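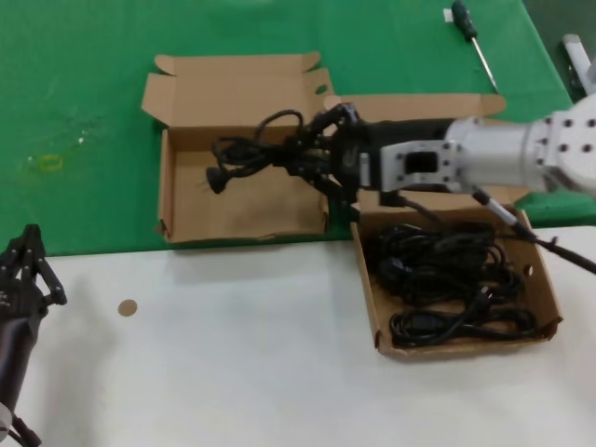 Do you need to rinse dried beans after you soak them?

I do, every time, and I throw the soaking water out too. You lose a little color with black beans, and I've never minded that.

OK, that one came in on a card before we started, so I'm getting it out of the way first. Hi everybody. Thanks for coming out on a weeknight to hear a person talk about beans! (Wait for people to sit. Check that the back row can hear.)

I grew up thinking I hated beans. My mother made them in a pressure cooker that rattled so hard the dog left the room, and what came out was gray and sort of squeaky. So for years I bought cans. Then I rented a place in Wustcombe with a tiny kitchen and a very slow stove, and I put a pot of pintos on one Sunday and forgot about them while I painted a bookcase. Best beans I'd ever had. I stood there and ate them out of the pot with my painting shirt on.

So, first thing: low heat. Lower than you think. You want a bubble here and a bubble there. If the pot is rolling, the skins split and the middles are still chalky.

Salt. (Somebody is going to raise a hand. Let them.) I know, I know, your grandmother said salt makes them tough. I salt the soaking water, a tablespoon for a pound of beans in two quarts of water, and then I taste and salt again near the end. I did it both ways with two pots side by side and fed them to my neighbors, and the salted pot was gone before I'd sat down.

What does keep beans hard is acid. Tomatoes, vinegar, lemon, all that goes in once they're soft. I made chili the wrong way round one December and we had grilled cheese at ten at night.

Old beans are the other thing. I found a bag at the back of my cupboard with a price sticker from a store that had closed, and I cooked those for hours and they were still like gravel. Buy from somewhere that sells a lot of them. I get mine from Khumalo on the corner, they go through a sack of butter beans so fast you're never getting old stock.

(Pass the bowls now, starting on the left. Butter beans first, then the black ones. Spoons are in the blue bag.)

What you're tasting is butter beans, half an onion, a bay leaf, four garlic cloves I didn't even peel, and a good glug of olive oil at the start. That's it! Lerato Mtshali gave me the olive oil tip and I fought her on it for ages, because it seemed like a waste, but the broth goes silky and you'll want bread for it. The black ones have orange peel in them. Just a strip, pull it out before you serve.

Timing. My butter beans took 62 minutes on Sunday and the same bag took a good bit longer the week before, so please don't trust the packet. Eat five beans. If all five are creamy, you're done. One bean can lie to you.

Let them cool in their broth. Freeze them in it too, flat in bags, with a little room at the top. I burst one all over the ice cream.

(If there's time: the pasta and beans story. If not, skip to questions.)

Recipe sheets are by the door, 43 copies, so share if you came as a couple. The next talk is Thu 23 November and it's lentils, same room. Who's got a question? And who hasn't had the black ones yet?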